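Home Recipes Cleaning Garden Ask the Community Sign in

We use cookies to remember your settings and to see which pages people visit. Accept all / Manage choices

Reading time: 5 minutes

Citrus keeps going soft in the fruit bowl. Does a paper towel underneath help or make it worse?

Posted by Paula Nistor in Kitchen & Food Storage

Hello everyone, I've been reading this site for years and finally have something to ask, so please bear with me while I get it all out.

We moved in April to a place with a much smaller kitchen than our old one. At the old house I had a pantry with a slatted shelf, and I kept oranges and lemons on that shelf all winter with hardly a bad one among them. Now there's no pantry at all, so everything that doesn't go in the fridge lives on the counter, and the counter is one of those shiny grayish ones that shows every drip. I keep my citrus in a plain white ceramic bowl (my sister gave me a pair when we moved, from Rolelo I think, and the other one holds keys).

My trouble is that the fruit at the bottom goes soft in a week, sometimes less. Last time I picked up what looked like a perfectly good orange and my thumb went straight through the underside, and there was that blue-green fuzz and the smell that goes with it. I threw out the one next to it as well. I buy in fairly small amounts, whatever looks nice, so it's often a mix of colors and probably a mix of ages too.

My mother always put a paper towel in the bottom of her fruit bowl, so I've started doing the same, scrunched up a bit so the fruit has something to sit on. My husband thinks the towel just soaks up moisture and holds it against the fruit, and that I'm making the mold happy. I can see his side of it, but I also can't see my mother being wrong for forty winters! 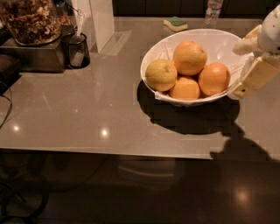
Vasanthi Khan wrote back the same evening, and she was firmly on the side of the mother. Her reply, which the most people marked as helpful, is below.

Vasanthi Khan

Paula, keep the towel, but change it. I think you and your husband are each half right, and I say that as someone who has had this same conversation at my own table more than once.

A glazed bowl doesn't breathe. If there's any dampness on the fruit (from washing, or from coming out of a cold store into a warm kitchen) it runs down and sits at the bottom, and the lowest orange sits in it. A crumpled towel takes up that little bit of water and lifts the fruit enough for some air to get under. So far so good for your mother. But once the towel is damp it needs to go, and that's where your husband has a point. I swap mine whenever I bring new fruit home, and I give it a pinch with my fingers every couple of days in between. If it feels even slightly cool or limp, out it comes. I have a friend who uses a folded dish towel instead and washes it with the rest of the laundry, and that works too.

A few other things that made a difference for me:

Don't wash citrus until you're going to eat it or zest it. I know it's tempting to do it all at once when you unpack the groceries, I did it for years.

Turn the fruit. When I pass the bowl in the morning waiting for the kettle I just roll everything over and look at the undersides. You catch a soft spot while it's still only a soft spot, and that one gets squeezed for juice the same day.

Use the old ones first. It sounds silly to write down, but I used to pour new oranges on top of old ones and then eat from the top, so the same two poor things sat at the bottom for weeks. Now I take the old ones out, put the new ones in, and set the old ones back on top.

Keep the bowl shallow. Four or five pieces is plenty in a bowl that size, and anything beyond that goes in the crisper drawer, where lemons especially will last for ages. Mine go in loose, in the drawer with the vent open.

And when you do find mold, throw the towel away with the fruit and wash the bowl in hot soapy water before anything goes back in. Dry it properly too. The spores hang around otherwise and you'll be back where you started. I also look over the neighbors in the bowl, and if they're firm and clean I wipe them and eat them soon.

I grew up in a house with a lemon tree and we never kept lemons anywhere but a basket by the back door, so I had to learn all this from scratch when I moved to an apartment. Good luck, and tell us how it goes!

Raphaël Baudry

just put them in the fridge. mine last a month

Gwenaël Masson

I'd agree with nearly everything Vasanthi says, and add one thing about where the bowl stands. Ours used to be right next to the sink, because that was the only free bit of counter, and I never thought about how much it got splashed, or about the steam drifting over when I drained pasta. I moved it to the far end, away from the sink and the stove and out of the afternoon sun, and the fruit kept noticeably better even before I changed anything else. If your kitchen is small you may not have much choice, but even an arm's length might help.

I'd also keep bananas somewhere else, if you buy them. People argue over how much they bother citrus, but they do get squashed under oranges and then you have a sticky bowl to deal with.

For the record, I did spend 19 dollars on a wire fruit basket from Chiriac, hoping to be done with paper towels altogether. The air gets around the fruit nicely, I'll give it that, but the wires leave dents in anything ripe and it's a nuisance to wash. It holds onions now and I've gone back to a bowl.

Paula Nistor

Thank you all so much, this is far more than I hoped for. I've been washing everything the minute I get home, so I suspect that's a good part of it, and I'm certainly guilty of piling new on top of old. I've put in a fresh towel and asked my husband to be in charge of the pinching, which he has accepted. Raphaël, I would, but I like my oranges at room temperature and the fridge is full of his pickles.

Gwenaël, did you find the onions did all right in the wire one? I've been keeping mine in a paper bag under the sink and I'm not very happy with that either.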